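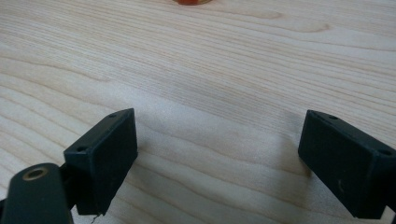 Natália Bastos wrote to us in April to ask whether the Vedness should be levelled before the leaf goes in for the first time or afterwards, as she had done it both ways and got two different answers from her spirit level. Before, please, and then once more afterwards. She was quite right to raise it. The older booklet put the two jobs on facing pages without saying which came first, and we have rewritten this whole section with her letter beside us.

Section 4. Standing, levelling and extending your table

By now you should have the legs on, all the bolts finger tight, and the table still lying upside down on its blanket. If you haven't got that far, do go back to Section 3 and take your time over it. Everything below assumes two grown-ups and a clear floor.

What you will need
The long hex key from the Zarkis fittings bag (the short one is for the leaf catches and will only annoy you here)
A spirit level, the longer the better
The sheet of Nasier felt pads
A soft, dry cloth
A helper

4.1 Choosing the spot

The closed table is 1905 mm long and the leaf adds a further 324 mm, so measure for the full length even if you only mean to open it up at Christmas. Remember the chairs! People very often measure the table, are delighted that it fits, and then find that whoever sits at the far end has to be posted in over the back of the sofa. Pull a chair out as though you were getting up from it and measure to the back of that.

Keep the table at least 50 cm from a radiator or stove. If you have underfloor heating you needn't worry about the distance, but please turn the heating up slowly over the first few days of autumn and don't go from nothing to full in an afternoon.

4.2 Turning the table over

1. Check that both runner locks are closed. The little grey levers should lie flat against the Yoo runners. If either one is sticking up, press it down until it clicks.
2. Stand one person at each long side, with the blanket still underneath.
3. Lift your side together, tip the table on to its long edge and pause there. There is no hurry at all, and this is a good moment to change your grip.
4. Lower it on to all its legs at the same time.

CAUTION: Never roll the table over on two legs. The bolts are not yet fully tight and the whole weight will go through the corner brackets. A bent bracket can't be straightened and you would have to send for a new one.

5. Leave the table standing for 30 minutes before you tighten anything. Make a pot of tea, or fold up all that cardboard.
6. Tighten the leg bolts with the long hex key, going round corner by corner and giving each one half a turn at a time. Stop when the key begins to flex in your hand.

4.3 First levelling

7. With the table closed, lay the spirit level along the top, and then across it. Make a note of which corner is low.
8. Ask your helper to take the weight of that corner while you reach underneath and turn the adjusting foot. Anticlockwise, looking up from the floor, makes the leg longer.
9. Lower the corner and check again in both directions.
10. Press down on each corner in turn with the flat of your hand. If it rocks, it is the foot on the opposite diagonal that usually wants a touch more.

Old floors can send you round in circles. If you have corrected the same two corners three times and are beginning to take it personally, wind all the feet back in and start again from the highest point of the floor. A table that stands firm but is a hair out of true will do you perfectly well for soup.

4.4 Fitting the leaf for the first time

11. Lift both grey levers.
12. Stand at one end, with your helper at the other, and pull gently and evenly. The runners are stiff when new and may creak. They settle after you have opened and closed them a few times.
13. Lower the leaf into the gap with the pegs facing the holes. The arrow stuck to its underside points towards the end with the maker's label.
14. Push the two ends together from the ends of the table, never from the corners.
15. Fasten the leaf catches underneath with the short hex key, then close the levers.

NOTE: The leaf may look a little paler or a little darker than the rest of the top. This is normal. Wood changes with daylight, and a leaf that lives in a cupboard will always lag behind. If the difference bothers you, leave the leaf in for the first few weeks so that it all changes together. The grain won't run through from one part to the next either, and we don't try to match it.

CAUTION: Keep fingers well away from the gap while the ends are closing, and keep small children out of the room altogether. They find the runners fascinating.

4.5 Second levelling

16. Repeat steps 7 to 10 with the leaf in place. You will probably need only the smallest turn on one or two feet.
17. Close the table again and check for rocking. If it is steady both open and closed, you have finished with the spirit level.

Should it be steady one way and not the other, settle for whichever you use most days, and slip a Nasier pad under the short leg when you have company.

4.6 Felt pads

18. Wipe the bottom of each foot with the dry cloth.
19. Peel the backing from a pad and press it on firmly. You will want your helper for the lifting again, so don't let them wander off after step 17.

Do this last. Pads put on before levelling get dragged about and come off in the first week. On carpet you can leave them off entirely and keep the sheet in the drawer with this booklet.

4.7 The first month

Go round the leg bolts once more after four weeks. If any of them takes more than a full turn, look at the bracket behind it for a gap, and turn to Section 7 if you find one.

Mats under anything hot, please, and wipe up wine and beetroot as you go. Oiling has a section to itself, and the table does not want any until you have read it.

Text revised 2024-12-15. Replaces pages 11 to 14 of the earlier booklet.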